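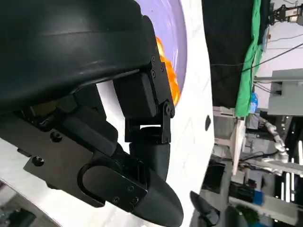 Table Setters and Clearers Wanted: Summer Household Study

Shares 17 | Comments 2

Do you have opinions about where the side plate goes? Do you stack by size or by color? Then we would love to have you at Otex this summer!

We are looking for people to come to our test kitchen in Stambridge and do the things most of us do every day without giving them much thought: lay a table, serve a simple meal, clear everything away and put the plates back where they belong. We want to see how people who share a home (or who have never met before) set out and clear a meal, and what they do when the cupboards are arranged in a way they would never have chosen themselves. It is a small, friendly project and we have been having a great time putting it together.

What you'll be doing

Each visit lasts one morning or one afternoon. You will work in a pair for most of it. You'll get a card with a meal on it and the number of places to set, and after that it's up to you. Some meals are plain (soup, bread, fruit) and some have a lot going on, with sauces and serving bowls and a dessert that needs its own plates. Between rounds we move things to different shelves, so don't get too comfortable!

At the end there is a short conversation with one of us over coffee. We'll ask what annoyed you, what you would change about the kitchen and what you do differently at home. These conversations were our favorite part of the June sessions, and several of them ran well past the time we had set aside, so please don't book a dentist appointment for right afterward.

Who can take part

Anyone 18 or over who can be on their feet for a couple of hours with breaks. You don't need to be a good cook, or any kind of cook. We would especially like to hear from people who grew up in big families, people who have waited tables, and people who eat most of their meals alone. Left-handers, please come, we are short of you.

If you have a food allergy, tell us when you write. You won't have to eat anything, but you will be handling food.

The practical side

There are 27 places in this round. You will be paid for each visit you complete, and your bus fare to and from Stambridge is covered if you keep the tickets. Wear flat shoes and something you don't mind splashing. Aprons are provided. We're in the Pandey Building, second floor, room 17, and there is an elevator at the Andutton Street entrance. Parking is tight in the mornings, so the bus is usually the easier choice.

You can come once or up to four times. Coming with a friend, partner or sibling is very welcome, just mention each other in your messages so we can pair you up.

How to sign up

Write to Noémi Szénási at the Otex front desk with your name, the days that suit you, and one line about how the table gets cleared at your house. Mornings fill up first. Sign-up closes on 29 July 2022, and you'll get a reply either way.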